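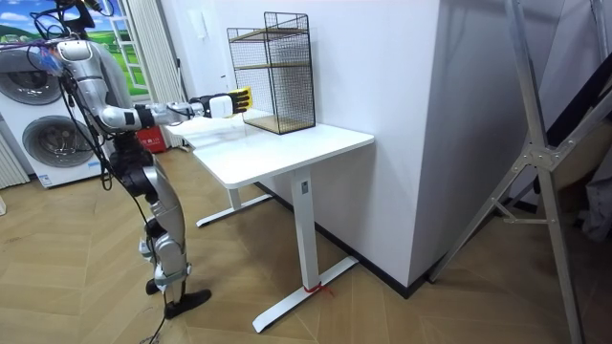

Catálogo Utico, número 5, página 32

Estantería de sobremesa Cletow, malla negra y madera clara

Hay muebles pequeños que arreglan un rincón entero, y la Cletow es de esos. Es una estantería rectangular de malla metálica negra, con un reborde superior fino y dos baldas de madera clara: una hace de base y la otra queda a media altura. Los lados van abiertos en cuadrícula, así que entra la luz y se ve lo que guardas sin tener que mover nada.

Nos gusta especialmente arrimada a la pared, en un extremo de la mesa. Sobre un tablero blanco de esquinas redondeadas el negro resalta muchísimo, ¡y queda sitio de sobra para trabajar delante! También va de maravilla en el cuarto de la colada, cerca de las lavadoras, con las pinzas y el jabón en la balda de abajo y los paños doblados en la otra.

Latifa Ragab, que la dibujó para el taller de Usteneck, quería una pieza que se pudiera llevar de una habitación a otra sin desmontarla. Se nota: la nuestra ha pasado por la entrada, por el despacho y por la cocina, y en todas partes ha encontrado trabajo.

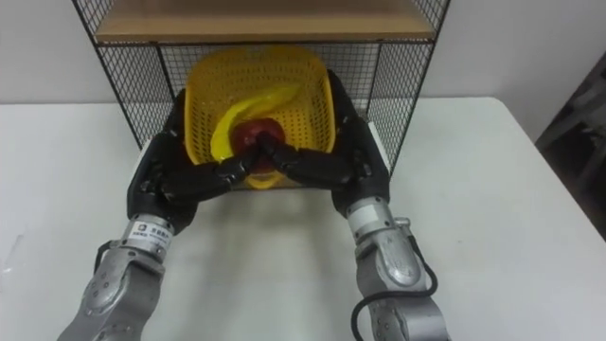 En la cocina la usamos sobre todo con la fruta. Un cesto de plástico amarillo, una manzana bien roja, un plátano, y la mesa ya parece otra (el amarillo junto a la malla negra nos tiene enamorados). El cesto se vende aparte, en la serie Sithole, y se lava con agua templada y jabón neutro.

Para la malla basta un cepillo suave en seco. Las baldas agradecen un paño apenas húmedo y, si les cae zumo, conviene secarlas enseguida.

Se entrega montada, con 2 baldas y 2 años de garantía. Pedidos de junio: salida del almacén en 3 días laborables. Para consultas sobre medidas o baldas de repuesto, pregunte por Kiyoshi Nomura en la tienda Utico, por las mañanas.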